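問い合わせ番号 268
件名:黒い布の細かいゴミと、プリントまわりのシワが取れません
商品:Derkel プリントクロス(黒、丸い青の夜空柄)
状態:対応中

こんにちは、先日も器の件でお世話になった者です。今回は下に敷いている布のほうの相談です。テーブルクロス代わりに Derkel の黒い布を使っていて、真ん中に丸く青い夜空の絵がプリントされているやつです。雪山と雲と流れ星みたいな線が入っていて、左下に小さい月がいるあれ、すごく気に入ってます!ただ黒なのでゴミがとにかく目立つんですよね……。

困っているのは二つです。まず、払っても払っても小さい粒みたいなのが残ること。それから、布の左側、テーブルの端から垂れるあたりと、奥の右の角のところにゆるいシワがずっと居座っていること。洗濯は1回しました。水だけ、洗剤なし、脱水は短めです。干したあとは畳んで棚に入れていたので、シワはたぶんそのせいかなあとは思っています。

試したことを書いておきます。

・粘着ローラー:布の無地のところは取れるけれど、プリントの上を転がすのが怖くて途中でやめました
・乾いたスポンジで一方向になでる:わりと取れる。でも翌日には元どおり
・霧吹きして手で伸ばす:奥の角は少しましになった気がする(気のせいかも)
・アイロン:まだ。取扱い表示のタグを切ってしまって、温度がわかりません
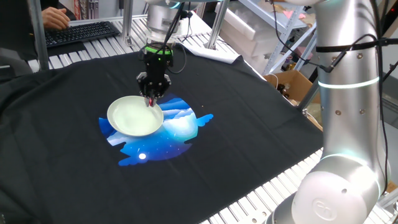
で、上に置いているのは Chrysikopoulos の薄緑の浅い鉢です。縁が広くて平たい形の、前回の問い合わせで釉薬のことを聞いたあれです。これを重し代わりにすればシワが伸びるかなと思って、ひと晩そのままにしてみたんですが、鉢の下だけきれいになって周りはそのままでした。まあそうですよね。

それと、鉢をずらすときにプリントがこすれて傷まないかも気になっています。山と空のところにちょうど乗っているので、裏にフェルトを貼ったほうがいいでしょうか。底の手ざわりはちょっとザラッとしています。

――返信(Kustau サポート、Vangelis Stergiou)――
ご連絡ありがとうございます。アイロンは裏から、低温で、必ず当て布をしてください。プリント面に直接当てるのは避けていただければと思います。スチームは布から少し離してください。粒については、まず外で振ってから、スポンジをかたく絞って使ってみてください。鉢の裏のフェルトはぜひお願いします。動かすときは引きずらずに持ち上げてください。

――追記(投稿者)――
ありがとうございます!さっそく裏から低温でやってみました。左側のシワはかなり薄くなりました。奥の角はまだうっすら残っていますが、毎日見るところでもないのでだいぶ気が楽です。かたく絞ったスポンジもよかったです、乾いたままだと粒を移動させているだけだったみたいで。

フェルトは Flundumel の丸いのを買ってきました。ただ鉢の底より少し大きくて、はさみで切ったらガタガタになりました(見えないからいいことにします)。あと一つだけ教えてください。次に洗うとき、プリントは内側にして畳んでネットに入れたほうがいいですか? それとも手洗いのほうが無難でしょうか。11月に親戚が来るので、その前に一度洗っておきたいんです。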